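Der Besuchstag

Die Einladung war auf schwerem Papier gedruckt und trug das Siegel der Stadt Bresolau. Sie wies darauf hin, dass Begleitpersonen nicht zugelassen seien und dass die Vorführung pünktlich beginne. Waltraud Buschmann, bis zu ihrer Pensionierung Leiterin der städtischen Großküche, erschien dennoch zwölf Minuten zu spät. Die Straßenbahn hatte an der Haltestelle Harms gestanden, ohne dass den Fahrgästen ein Grund genannt worden wäre.

Im Foyer des Instituts Brornach nahm man ihr den Mantel ab und überreichte ihr die Garderobenmarke 632. Bastian Seidel, der die Führung übernommen hatte, unterbrach seine Begrüßung und verneigte sich leicht in ihre Richtung. Er bat die Anwesenden sodann in den Vorführraum. Dieser war abgedunkelt und enthielt außer den Stuhlreihen nur eine Leinwand.

»Wo steht denn das Gerät?«, fragte Frau Buschmann.

Seidel erläuterte, dass der Arm seine Arbeit zunächst in einer berechneten Küche erlerne. Dort gebe es eine Arbeitsplatte, Brot, Messer und einen Toaster wie in jedem Haushalt, und doch könne kein Schaden entstehen. Man habe 3.331 Durchgänge aufgezeichnet. Bis zu zwei davon ließen sich an diesem Nachmittag zeigen, sofern die Technik es gestatte.

Die Technik gestattete es nach einigem Zögern. Der weiße Arm senkte sich über den Marmor, hielt inne und senkte sich weiter. Es war vollkommen still. Frau Buschmann bemerkte, dass sie die rechte Hand gehoben hatte, wie früher, wenn ein Lehrling zu nahe an die Klinge geriet. Sie legte die Hand in den Schoß zurück.

»Die Messer liegen falsch«, sagte sie schließlich. »In meiner Küche hätte man sie vorher weggeräumt.«

Seidel notierte sich dies. Er erklärte, die Anordnung der Gegenstände werde von Durchgang zu Durchgang verändert, damit sich der Arm nicht an eine einzige Ordnung gewöhne. Frau Buschmann dachte an ihre Lehrlinge, denen sie die einzige Ordnung über Jahre hinweg beigebracht hatte, und schwieg. Ein Herr in der letzten Reihe erkundigte sich, ob man auch die Wärme eines Brotes berechne. Man berechne sie nicht, antwortete Seidel – noch nicht.

Nach der Vorführung wurde im Foyer Kaffee gereicht. Auf einem Tisch lag das Gästebuch, dem die Leitung des Hauses erkennbare Bedeutung beimaß. Seidel hatte ein Bild aus dem Durchgang ausdrucken lassen und klebte es eigenhändig auf die rechte Seite. Darunter blieb Platz für eine Eintragung.

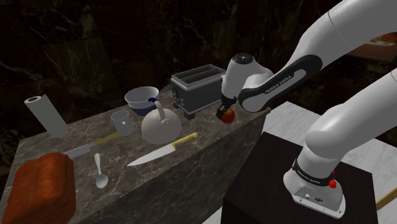 Waltraud Buschmann: Ich danke für die Einladung und bitte darum, im September wiederkommen zu dürfen. Bis dahin sollte der Arm gelernt haben, vor dem Kochen aufzuräumen. Auch meine Lehrlinge haben dafür einen Sommer gebraucht.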